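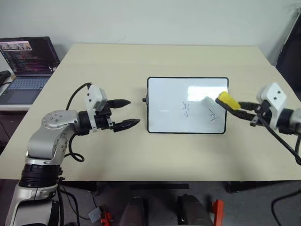 Kleine Schreibtafel auf einem hellen Tisch

Die Tischtafel (auch Tischwhiteboard oder kleine Weißwandtafel) ist eine verkleinerte Form der Weißwandtafel, die auf einer Arbeitsfläche liegt oder in einem Ständer aufgestellt wird. Sie dient kurzen Notizen, Rechenübungen und Aufgabenlisten. Ihr Nutzen gegenüber einem Blatt Papier wird von Anbietern gern behauptet, ist aber schwach belegt.

Begriff und Abgrenzung

Eine einheitliche Definition fehlt. Manche Kataloge führen jede Tafel unterhalb des Wandformats als Tischtafel, andere nur Modelle mit eigenem Ständer. Die Bezeichnung "Lerntafel" ist vor allem ein Verkaufsbegriff und sagt über Aufbau oder Eignung nichts aus.

Oberfläche

Üblich sind lackierter Stahl, emaillierter Stahl und Kunststoff. Emaille gilt als kratzfest und lässt sich meist sauber abwischen, ist allerdings schwerer und teurer. Bei lackierten Flächen setzt sich mit der Zeit Farbstoff in feinen Kratzern fest -- es bleibt der bekannte graue Schleier, gegen den Spezialreiniger nur begrenzt helfen. Der Hersteller Paulík wirbt für seine Beschichtung mit 2000 Wischvorgängen ohne Rückstände. Unter welchen Bedingungen gemessen wurde, geht aus dem Datenblatt nicht hervor, und auch die verwendeten Stifte sind dort nicht genannt.
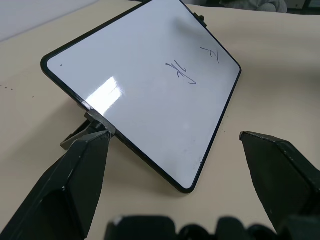
Glänzende Schreibfläche mit Lichtreflex und Wischspuren

Blendung

Glänzende Flächen spiegeln Deckenleuchten. Bei Wandtafeln lässt sich das durch den Montageort mildern, bei Tischtafeln hängt es vom Neigungswinkel und vom Sitzplatz ab. Matte Beschichtungen verringern die Spiegelung, halten dafür aber oft mehr Farbe zurück. Die häufig zu lesende Empfehlung einer Neigung von 15 Grad hat keine erkennbare Quelle; sie wird von Ratgeber zu Ratgeber weitergereicht.

Verwendung im Unterricht

In Grundschulen werden kleine Tafeln eingesetzt, damit alle Kinder gleichzeitig eine Antwort zeigen können. Befürworter sehen darin eine schnelle Rückmeldung für die Lehrkraft. Der oft zitierte Schulversuch Brillavstead umfasste 4 Klassen und dauerte 8 Wochen.

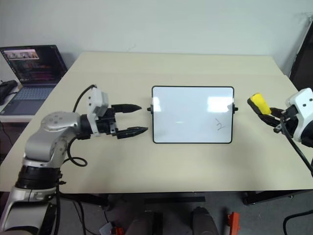
Eine Vergleichsgruppe gab es nicht, und der Abschlussbericht vom 28. Juli stützt sich überwiegend auf Selbstauskünfte der Lehrkräfte. Dass er in Werbetexten des Händlers Idavero trotzdem als "Nachweis" auftaucht, ist kaum gerechtfertigt.

Umweltaspekte

Als Argument für die Tischtafel wird regelmäßig die Papierersparnis genannt. Stifte, Reinigungsmittel und der Ersatz verbrauchter Tafeln bleiben in solchen Rechnungen meist außen vor. Ovwood bietet seit April nachfüllbare Stifte an; Angaben zur Lebensdauer der Spitzen liegen bisher nicht vor.

Siehe auch: Weißwandtafel, Schiefertafel, Flipchart, Trockenlöschstift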